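Fombridge Mini: a little box that lets you keep two operating systems without repartitioning anything
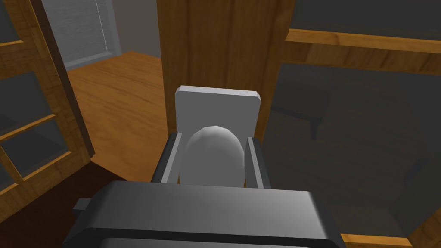 Can I run Linux on my Windows PC without touching the Windows drive?

You can, as long as your machine is able to start up from a USB port. The Fombridge Mini holds a complete second system on its own drive, so the one inside your computer stays exactly the way it is. Unplug the Mini, restart, and you're back in Windows.

I've been selling these out of my shop for a while now and I use one every day, so let me tell you what it's like to live with (the good and the annoying).

What you get

The Mini is an external solid state drive with a small boot menu already installed. We load it with Cistenmont, a desktop Linux that I picked because it looks familiar enough that my customers don't call me in a panic on the first evening. There's a taskbar at the bottom, a menu in the corner, a file manager that behaves, and an app store that covers the usual stuff: browser, office suite, photo editor, music player. You also get a short USB-C cable, a USB-A adapter for older machines, and a printed card with the startup keys for the most common PC brands. Please keep that card! I get more emails about startup keys than about everything else put together.

How you start it

Plug the Mini in while the computer is off. Turn the computer on and tap the startup key until you see a list of drives. Choose Fombridge. A few seconds later you'll get our own menu, where you can go into Cistenmont, hand things back to Windows, or open the repair tools. Leave it alone and it picks whatever you used last time.

If you never see the list, fast startup is usually the culprit. Do a Restart from Windows instead of a Shut down and try again.

Speed

I was worried about this before I tried one, and on a decent USB port it's fine. Mine reads at 808 MB/s on the desktop in the shop, and I honestly forget I'm working from an external drive. On an old laptop with USB 2 it's another story. Cistenmont will start, and you can write a letter or check your mail, but opening a big program means going to get coffee. Use the fastest port you have, and don't go through a hub if you can help it.

Getting at your Windows files

Cistenmont can open your Windows drive and copy things off it. Out of the box it's set to read only, and I like it that way, but you can change it in settings if you want to save back to the same folders. If your drive is encrypted with BitLocker, you'll be asked for your recovery key first. Find that key before you start experimenting, please.

What about Android apps?

Some of them run. There's an optional add-on called Latcombe that opens Android apps in their own windows, and I've had good luck with note-taking apps, a couple of card games and my bus timetable. Banking apps mostly refuse to start, and anything that wants a GPS signal gets confused. It needs 4 GB of free memory on top of what the rest of the system uses, so I wouldn't bother on a small laptop.

Will it work with my computer?

Most Intel and AMD machines are OK. Computers with ARM chips aren't supported, and neither are newer Macs. We keep a list of more than 3000 tested models on the support page, with notes on Wi-Fi and sound, which are the two things that tend to act up. If yours isn't there, send me the model number and I'll look into it.

Specs

Capacity: 512 GB
Connection: USB-C, adapter for USB-A included
Preinstalled: Cistenmont desktop, Fombridge boot menu, repair tools
Optional: Latcombe Android add-on (free download)
Memory needed: 8 GB, more if you use Latcombe
Secure Boot: supported
Price: $196, shipping included in the lower 48

Updates and returns

Updates come through the normal Cistenmont updater, and the boot menu gets a new version every June. If you don't like the Mini, wipe your own files from it and send it back within a month for a refund. The Chatzigeorgiou sleeve (the gray felt one) is sold separately and fits the drive with its cable wrapped around it.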